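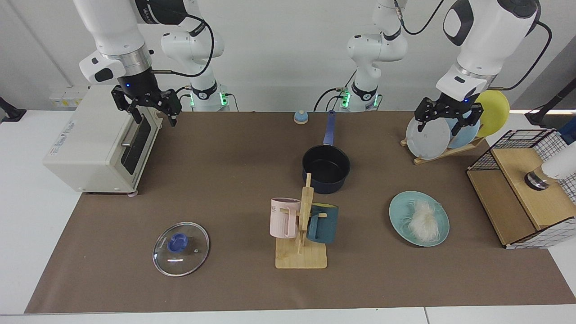

Lohnt sich »Pinden« im Kino? Unbedingt, aber geht vorher aufs Klo!

Ich war jetzt schon zum 2. Mal drin und heule immer noch bei der Bahnhofsszene.

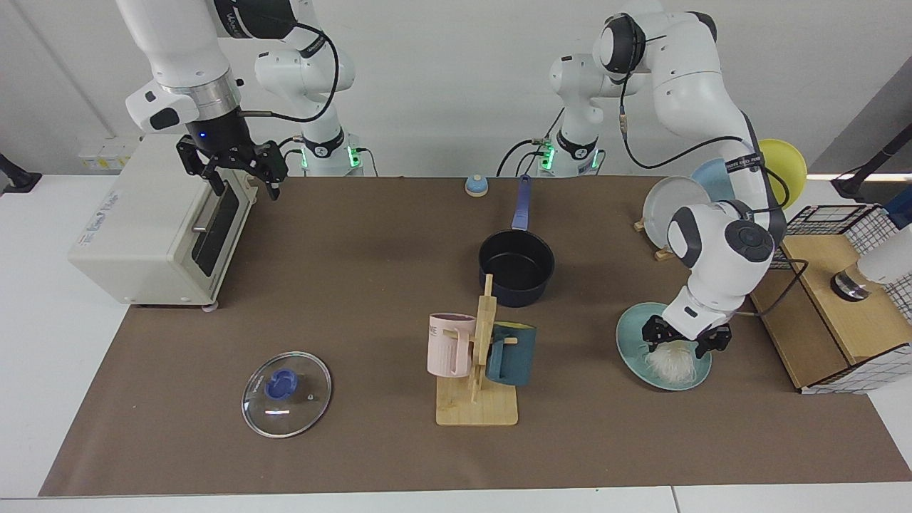
## Und die Musik?

Tanveer Soomro spielt den Vater so leise, dass man fast 5 Minuten lang nur seinem Atem zuhört (und dem Popcorn von Reihe 4). 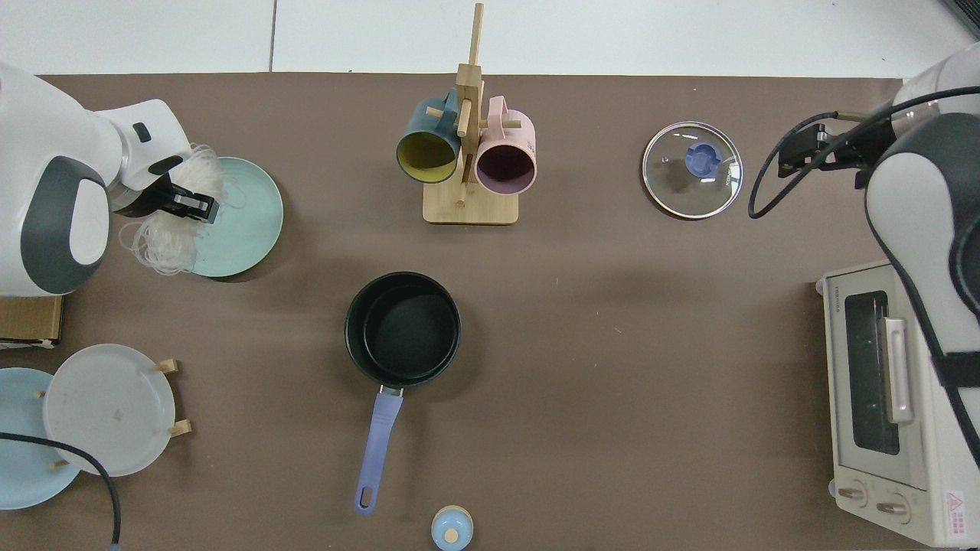 *Tischplatte, weißer Fliesenboden, Reisnudeln*

Die Musik kommt von Lengyel, viel Cello, und ich summe sie seit Tagen –
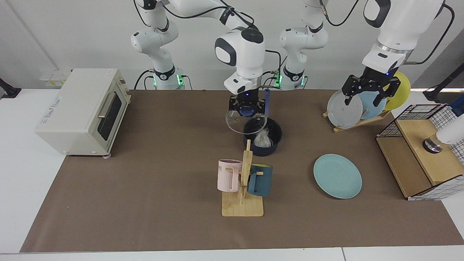 meine Schwester droht schon mit Auszug! »Foltow« vom Dezember fand ich dagegen eher zäh.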